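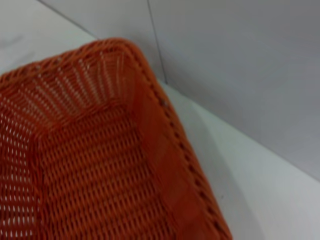 Fig. 4. Woven basket, rim and corner.

4 Preparing an author interview for release

This section covers loading a recorded interview into Wurnar, marking the readings, and publishing the episode page. It assumes that the show has already been created (section 2) and that you have an Editor login. Contributors can complete steps 1 through 9 but cannot publish.

4.1 Before you start

You need the following files:

Host track, WAV, mono
Guest track, WAV, mono
Book details sheet, filled in by the producer
Signed reading permission from the publisher

Wurnar does not accept a mixed file for interviews. If the host and guest were recorded on one track, use the Single Voice template and skip 4.3.

4.2 Loading the tracks

1. Open Episodes and select New > Author Interview.
2. Enter the episode title. Use the guest's name first, then the book title, separated by a colon. Example: Constanza Palma: The Salt Ledger.
3. Drag the host track to slot A and the guest track to slot B. The order matters. Transcripts label slot A as the interviewer and cannot be switched later without loading both tracks again.
4. Wait for both status lights to turn green. A one-hour interview takes roughly 2 minutes.
5. Select Align. If the tracks differ in length by more than 40 seconds, alignment stops and error W-105 appears. Trim the longer track and repeat this step.

Note: Silence at the start of a track is kept. Do not trim it by hand unless W-105 appears.

4.3 Marking readings

Any passage read aloud from a published book must be marked. Marked passages are left out of the automatic transcript and are listed in the rights report.

6. Play the guest track to the first word of the reading and press M.
7. Play to the last word and press M again. The passage turns gray.
8. In the panel on the right, fill in Title, Translator, Publisher and Page Range. For work in translation, the Translator field is required. Enter the name as printed on the title page, including accents (Sebastián Bustos, not Sebastian Bustos).
9. Repeat for each reading. Poems are marked one at a time, even when they are read without a break.

CAUTION: Deleting a marked passage also deletes its rights entry. Undo restores the audio only. Export the rights report before making cuts.

If the author reads first in the original language and then in English, mark two passages and set Linked to Yes on the second. The running time of linked passages is added together and checked against the limit in the permission. Imprints that license through Clidach set this limit per episode. Imprints under Skoltholm set it per title, so earlier episodes count toward the total.

4.4 Episode page

10. Select Page and paste the summary from the book details sheet. Keep it to one paragraph.
11. Add contributors in this order: guest, translator, interviewer, producer. A typical entry is:

Guest: Constanza Palma
Translator: Sebastián Bustos
Interviewer: Heather Innes
Producer: Telma Ibarra

12. Under Content Language, select every language heard in the episode, including those used only in a reading.
13. Select Check. Missing fields are outlined in red.
14. Select Publish, or set a release date and select Schedule. Dates are entered in the short form, for example 9/21/26.

Note: Scheduled episodes are released at 5:00 a.m. in the time zone of the show, not of the editor.

4.5 Changing a published episode

The summary and contributor list can be edited at any time. Changing the audio creates a new version and sends a notice to the rights contact for each marked passage. Pages printed from the Wieser archive viewer continue to show the first version until the next archive update, in May.

Error codes are listed in section 9.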